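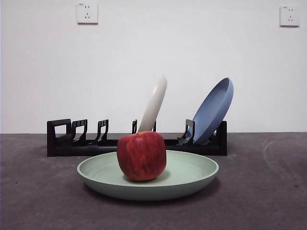
Cell notebook, Kultuveck manipulation workshop
Bench 2, tabletop arm
Entry for the August service, Sunday
Written by: Lleucu Prosser
Read and initialled: A. Tomar

Reason for entry

The arm on Bench 2 was withdrawn from use at the end of the previous session after Arnaldo Arruda reported that it was setting objects down too hard. The work recorded below covers the inspection, the replacement of one part, the resetting of the tool offset and the return of the cell to service. Colleagues who hold recordings made on this bench in the past week should read the section on offsets before using them.

Condition on arrival

The controller started normally and reported no faults. The cycle counter stood at 2739. The emergency stop was tested from both positions and held on each occasion. The base bolts were checked with the torque wrench and did not move.

With the drives off, the wrist was turned by hand. There was a slight but definite knock at the last joint on reversal. The same knock could be felt with the gripper removed, and the gripper was therefore set aside as a possible cause. It has been cleaned and refitted, and its finger pads were left in place as they still have wear remaining.

The cable loop at the elbow had slipped through its clip and was rubbing against the cover. The outer sleeve is marked. The conductors were tested for continuity with the elbow moved through its full travel and no break was found.

Work carried out

The wrist cover was taken off at 10.40. Two of the screws holding the output flange had worked loose. The old thread compound had broken up and there was very little of it left in the holes. All of the flange screws were taken out, cleaned, coated and refitted in the crosswise order given in the Plonov manual. The knock was much reduced but could still be felt.

Francine Ross then examined the small coupling behind the flange and found one of its jaws polished along one side. A new coupling was fitted from stock. This was the last one on the shelf, and a replacement has been requested through Drulitmont. Until it arrives there is no spare for either this bench or Bench 1, and wrist faults on either should be reported at once. Please do not attempt to pack the coupling with tape, as was done in the spring.

After the new coupling was fitted the wrist turned smoothly in both directions. The cable loop was returned to its clip and a second tie was added below it. The marked length of sleeve has been wrapped, and it should be looked at again at the next service.

The compressed air line was not touched. The regulator was found set lower than the value on the card and was returned to 77 on its own scale. It is not known who changed it. Any future change is to be written in this book with initials.

Offsets

The tool point was taught again using the pin and block method. The old value proved to be low by 2 mm in the vertical direction, and this is sufficient to account for the hard contact that Arnaldo described. The stored value has been overwritten and the former one copied to the back page of this book.

The table plane was then taught at the four corners and once in the middle. The middle point agreed with the corners within the limit on the card. No shims were added or removed.

Recordings made with the old offset have not been deleted. They are in the folder marked Bogdan, where the remainder of the household series is kept. Jocelyn Cloutier has asked that they be labelled and not corrected, and I agree. Aarti will add the label.

Layout for the acceptance run

The bench was laid out with the household set: the black dish rack, the pale green plate in front of it with the red apple on it, and the cream and light blue plates standing in the rack. The slots at the left are kept free in this layout. The apple is placed slightly left of the middle of the green plate, towards the back rim, so that the approach comes near the rack and any sideways error in the wrist is more likely to be noticed.

The acceptance task is to lift the apple clear, hold it, and return it to the same plate. The blue plate is then lifted out of the rack and put back. The first part tests the vertical offset and the second tests the wrist.

Results

A total of 15 cycles were run at reduced speed with the guard closed. The apple was returned to the plate on every cycle, and the contact force on release stayed below the limit line throughout. The blue plate was replaced correctly on all but two cycles. In both of these it touched a divider on the way down and the arm stopped as it should.

Both stops came early in the run, before the joint had warmed. I would not wish to attach much weight to that without repeating the test from a cold start – the rack may equally have crept a little. Its position should be marked on the table with tape before the next run.

Outstanding

Repeat the plate task from cold. Lleucu.
Mark the rack position. Arnaldo.
Label the recordings in the Bogdan folder. Aarti.
Confirm delivery of the coupling. Francine.
Check the flange screws again after one week of normal use, with the cover off. Do not rely on feel through the cover.

Bench 2 is released for use at reduced speed only. The speed key is in the cabinet and is to stay there until the cold test has been entered and initialled.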